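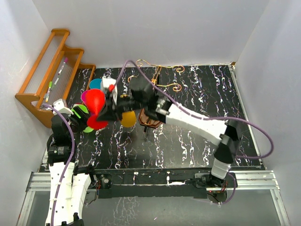
Music Teaching Methods, Unit 8: Teaching the Beginning String Class
Notes by Bhavana Pisharody

Welcome back, everybody, and thank you for the lovely observation journals. I read them all over a pot of tea and I'll hand them back at the break. A few of you wrote about the Canberg after-school class, where 20 children were all trying to hold a bow for the first time, and I could practically hear the room from your notes (I have been in that room!).

Bow hold before bow

Start on a pencil. I know some of you came up through teachers who put the real bow in your hand on day one, and plenty of fine players began that way, but a pencil weighs next to nothing and a child can practice with it in the back seat of a car. Look for a bent thumb, a curved little finger sitting on top, and a hand that still looks like it belongs to a living person. If the knuckles go pale, have them shake it out and start over. Two minutes at a time is plenty.

Singing first

Every tune should be sung before it is played. I use solfège, and if your school uses numbers or letter names, please stay with what the children already know. Sing the line, sing it again while tapping the pulse on your knee, then pluck it. The Fernandes songbook has a nice set of open-string tunes at the front, and number 23 is the one I always come back to, with the rest in the third measure that everyone rushes through. Let them rush it once. Then sing it together and ask who heard the silence.

Tuning without losing the class

You will spend more of your life tuning small violins than you ever expected, so have something for the others to do. A quiet echo-clapping game led by one of the children works well. Tune as they walk in if you can, and keep spare strings in your bag, the E string especially.

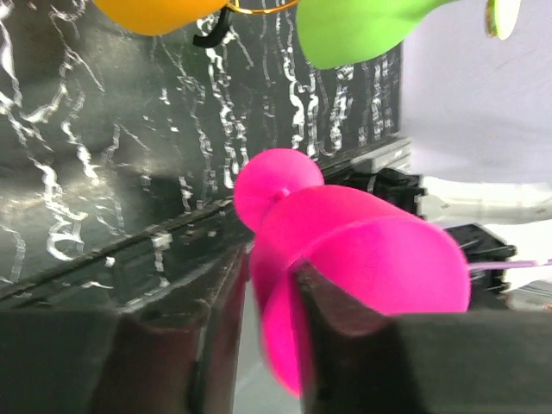
Pink goblet-shaped plastic piece, close up.

Listening at home

Ask families for ten minutes a day with the recording on while they're doing something else, breakfast or bath time or whatever it may be. Some will do it faithfully and some won't, and it's best to be kind about it either way.

For next time

Read the Iltier chapter on group lessons, the part on seating and sight lines most of all. Write a lesson plan for a 20-minute beginner class, with one song, one bow exercise and one game. Bring a pencil. The December playing test is in Room 542, and I'll put the sign-up sheet on the door.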